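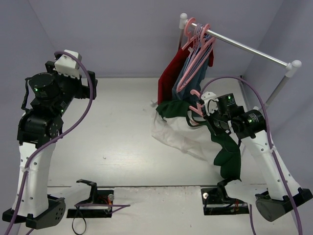 Otgate 8 Phone, Unlocked

The Otgate 8 is a midrange phone from Jultano, and it would like you to know it has a headphone jack. The jack is on the bottom edge, where jacks used to live before the industry decided we were happier without them. Plug in your old earbuds. They still tangle.

Most of the rest is what you'd expect. The screen is flat, so a cheap screen protector will stick to it without a prayer and a hair dryer. The fingerprint reader is built into the power button on the right side. Lefties on our staff have filed a complaint.

In the box
Phone, USB-C cable, SIM tool, and a clear case that will turn yellow by December. There's no charger. Jultano recommends its own 25-watt brick, sold separately, and so do we, as we're the ones selling it.

Battery
Ailbhe Kinsella at our repair counter used one as her only phone through a working week. It came off the charger at 7 a.m. and got her to bedtime every day but Monday, when she spent most of the afternoon on hold with an airline. Heavy gaming will drain it faster. Being on hold will too, apparently.

Camera
There are two lenses on the back. One of them is good. The main camera handles daylight and restaurant lighting well enough that your lunch will look better than it tasted. The ultrawide is fine outdoors and gets grainy the minute the sun goes down. The portrait mode still thinks ears are optional.

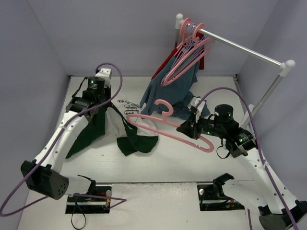

Will it work with my current carrier?
Any carrier that accepts unlocked phones should take it. Type the model number into your carrier's compatibility checker before you order, and check eSIM support separately if you don't plan on using a plastic SIM.

Storage and memory
One version only: 8 GB of memory and 256 GB of storage, plus a card slot that shares its tray with the second SIM. You can have two phone numbers or a ridiculous music collection. Pick one.

Software
The phone ships with Starkia, Jultano's take on Android. It's quick and mostly stays out of the way, apart from a weather app that can be disabled but never truly removed. Skip the "personalized offers" screen during setup.

Price and pickup
$300 unlocked, in slate or a green the maker calls Meadow. Order online or at the counter. Cases and screen protectors are on the wall behind Sebastián Cáceres, who will put the protector on for you if you ask before you've tried it yourself.

Item no. 536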